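Notes from the Meltness visit (handout 6)

I promised to write up our January trip, so this is what I got down between questions. Ozan Şimşekoğlu met us at the door and took us straight to the demo table – no slides, hooray!

1. The hand-held gripper

You hold it, you point it, and the camera on it records what your hand would be doing. Güven Ertürk wants you to look hard at the fingers before you think about software at all. Note the toothed strip on the left one, and how wide the gap is with nothing in it.

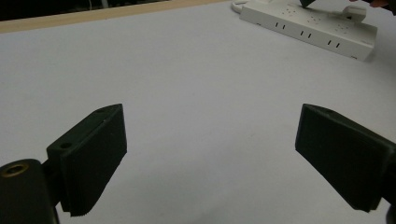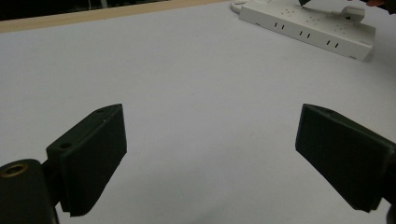 2. What Ratree told us about recordings

Ratree Klinhom likes short takes. Her group aims for about 2,000 of them per task, and she throws out any where the person stops to think (I would lose all of mine). Her tip was to open the fingers fully before you reach, every time, even when it feels silly.

3. For our next class

Read the Ekinci chapter on grip pads, then sketch a finger for picking up one thing from your own kitchen. Label the pad and the mount. Eylül and Firdevs, you two still owe me your questions from the tour. Bring the sketch on paper please, my laptop hates everyone's file formats.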